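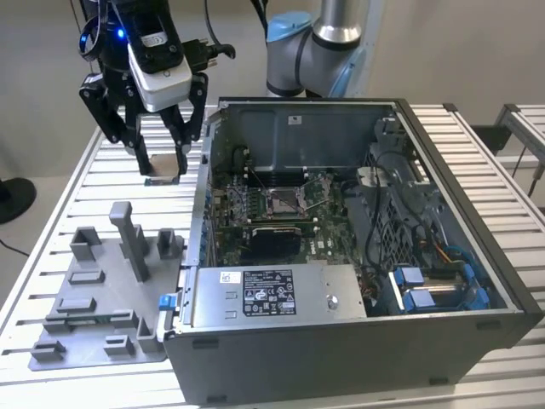

# Soment desktop teardown notes

December 20, 2019

By Saranya Warrier

This folder holds the notes and part records for the desktop computers we take apart and put back together at Soment. The text files cover the chassis, the small metal parts that come off it, the order of work, and the bench layout. It replaces the old Drurkus notes, which were written for a different case and still had the screw lengths wrong.

If you only want the part records, go to `parts/`. If you are about to open a machine, read "Before you start" and "Order of work" first.

## What is in the folder

- `parts/` has one plain text record for each part, 835 in all
- `steps/` has the work order for each type of case
- `bench/` has the layout of the table and the trays
- `log.csv` has one row per handling step, 3669 rows
- `CHANGES` has the list of edits, newest first

The file names in `parts/` start with the area of the case they belong to: `board`, `psu`, `cage`, `slot`, `shell`. Anything that could not be placed in one of these went into `misc`. There are more records in `misc` than I would like. Arlindo Moura is going through them.

## Before you start

Shut the machine down, unplug it, and hold the power button for a few seconds. Lay the case on its side with the open side up. All of the step files assume this position. "Left" and "right" in the notes mean left and right as you look down into the open case with the power supply nearest to you. The Drurkus notes used the front of the case as the reference, so don't mix the two.

Put the side panel away from the work area. It doesn't go under the case, and it doesn't go on the trays.

Wear the wrist strap when you touch the board or the memory. Clip it to bare metal.

## Order of work

This is the order for the Dell cases with the power supply along one side and the drive cage next to it. Other layouts are in `steps/other.txt`.

1. Disconnect the data and power cables from the drives. Leave the cables inside the case, folded toward the cage.
2. Slide out the drive caddies.
3. Open the expansion slot clips and lift out the graphics card. Release the catch at the end of the slot before you pull.
4. Take out the memory. Open the latches at both ends.
5. Disconnect the power leads from the board.
6. Press the release tab at the end of the power supply and remove the unit.
7. Remove the board last. If the processor is already out, close the retention bracket over the socket and lower the lever before you do anything else.

Step 7 used to come with a note about leaving the bracket open so the pins could be checked. Please close it. You can open it again when you check.

Going back together is the same list from the bottom up, except that the drive cables go on before the graphics card. With the card in place there is very little room for your hand.

## Small metal parts

Brackets, blanks and flat plates cause most of the mix-ups. Several of them look alike and differ by one hole or one bent edge. Each record gives the length, the width, the number of holes and which side the bend is on. Measure before you file a part. Do not match it by eye against the one next to it.
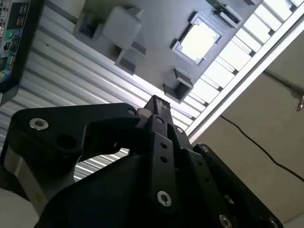
Parts that are waiting to be measured stay on the flat part of the bench, spaced apart so that none of them overlap. Once a part has a record it goes into a tray. Parts without a record do not go in the trays, even for a short time, and they don't go on the slatted table either. Small screws drop straight into the slots and then someone has to go after them with a magnet.

We have nearly 200 loose brackets that came in a box from Heo with no list. They are being added in the order they come out of the box. Their records have `heo` at the end of the file name and most of them have no case type yet. Leave that field blank if you don't know it. A wrong case type is harder to find later than a missing one.

## Columns in the log

- `row`: a plain counter, no gaps
- `case`: the case number written on the shell in marker
- `part`: the file name of the record, without the folder
- `action`: `remove`, `insert`, `move` or `measure`
- `from` and `to`: where the part was and where it went
- `who`: initials
- `note`: free text, often empty

Rows 1 to 700 were typed in from paper. Edivaldo Godoy checked them against the sheets and fixed what he could read. In a handful of those rows the `from` column is a question mark because the sheet had been smudged. The later rows were entered at the bench.

Initials are SW, AM, EG, SL and JR. If you join the work, add yours to `bench/initials.txt` before you use them.

## Known problems

- The cage records list the caddies by color, and the color does not tell you the drive size. Check the width.
- `psu-04` and `psu-05` are the same unit entered twice. Both are kept for now because the log points to each of them.
- Cable lengths were measured to the end of the connector in some records and to the end of the sleeve in others. Subbarao Lobo is redoing these.
- The screws for the board and the screws for the cage have been swapped in two cases. The threads are close enough that they start to go in. If a screw gets stiff after one turn, stop and take it out.
- The Uven cases have step files but no part records.

## Changes since June

- Renamed `box` to `shell` in all part records
- Split the power supply step from the cable step
- Added the `measure` action
- Removed the cleaning notes, now kept with the bench supplies
- Fixed left and right in the cage records

## Fixing a record

Edit the text file, put your initials and a short reason on the last line, and add a line to `CHANGES`. Don't delete old measurements. Put the new number on the line under the old one. For anything that changes a part's file name, ask Jayanthi Rao first, as she updates the log to match.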